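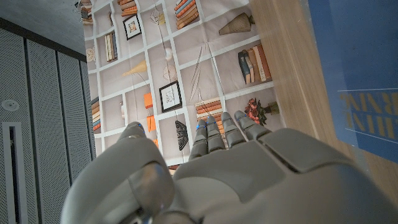 Reviews > Robots > Hands > Kuvanine Clatow

Two Clatow hands at the table

I've wanted to get near a pair of Clatow hands since February, so when Kuvanine offered me a Saturday with them I said yes before I'd finished reading the message! They're sold as a bolt-on kit for arms you already own, one left, one right, at 3,000 a hand (2,000 if you skip the support plan). I mostly wanted to see them deal with ordinary desk stuff, the sort of thing you'd find in any home office.

First thing I noticed was the finger joints. The segments stack up neatly with dark gaps between them, and there are little blue lights dotted about that I liked far more than I expected to. The grey shell is a good colour for a workbench too. Big thumb, though, and I'd want to know how it goes in a narrow shelf.
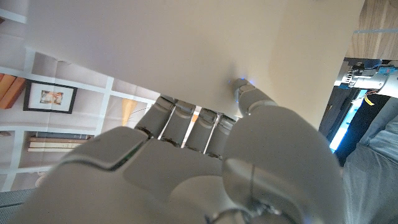 Flat sheets are where I get fussy. My old Kereama gripper was hopeless with anything thin and wide, it wanted to pinch one corner and hope for the best. With the Clatow you've got four fingers and a proper thumb to work with, and that gives you so many more ways to come at a big smooth thing (I got a bit carried away thinking up jobs for it). The manual has 20 preset grips, and I'd happily swap half of them for a clearer chapter on setting up your own.

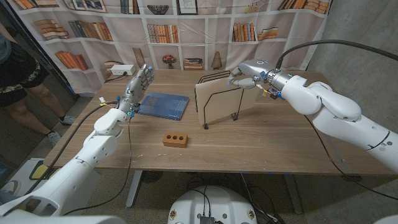

Words and photos by the Trusurmont Workshop editor, robot hands and grippers

Right hand on the top edge of the cream board, board leaning in the wire file holder, left hand held up on the other side. I'm fond of this one because you get both arms in, plus the blue book and the little brick with the three holes. Do budget for cable ties, there's a fair bit of black cable to keep tidy!

Comments

gumboot_gary: Does the 3,000 include the arm? Asking for my wallet.

Trusurmont Workshop: Hands only, sorry Gary.

shedlife941: Would love to see it try a coffee mug.

petrol_and_tea: I've got the older Kereama too and yep, same trouble with cardboard.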